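Laketti 380 Enteral Feeding Pump

Product code: LK-380
Supplied by Skirham Home Care Equipment

The Laketti 380 is a portable pump for children and adults who receive formula through a gastrostomy or nasogastric tube at home. It delivers continuous or intermittent feeds and can be used on a pole, on a tabletop or in the carry pack.

Specifications
Flow rate: 1 to 380 mL per hour, in steps of 1 mL
Dose limit: 1 to 3,000 mL, or unlimited
Weight: 969 g with battery
Battery run time: 10 hours at 125 mL per hour
Full charge: 8 hours
Alarms: occlusion, air in line, empty container, door open, low battery
Display: backlit, with night dimming

The keypad can be locked so that a prescribed rate isn't changed by accident. Settings are kept when the pump is switched off. Volume delivered is stored for the last 10 feeds and can be read from the History menu, which is useful when the dietitian asks for intake between clinic visits.

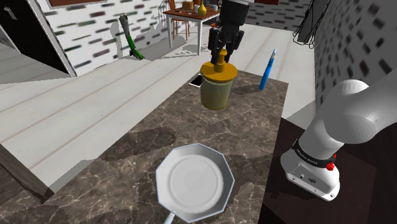 Giving sets are single use and should be replaced every 24 hours, or sooner if the formula manufacturer says so. Only Laketti sets with the purple connector fit the pump door. Sets from the older Bitavby range do not seat correctly and will trigger the door alarm.

Wipe the housing with a damp cloth and mild detergent after unplugging the charger. Do not immerse the pump. The rotor cover lifts out and can be rinsed under warm water; let it dry fully before refitting.

In the box
Pump, charger, pole clamp, rotor cover, quick guide

Not included
Giving sets, carry pack, formula containers

A prescription is required. Families setting up a pump for the first time can book a training call with Iida Manninen. For repairs and loan units, contact Bukola Sani in the service department and have the serial number ready. It is printed under the battery door.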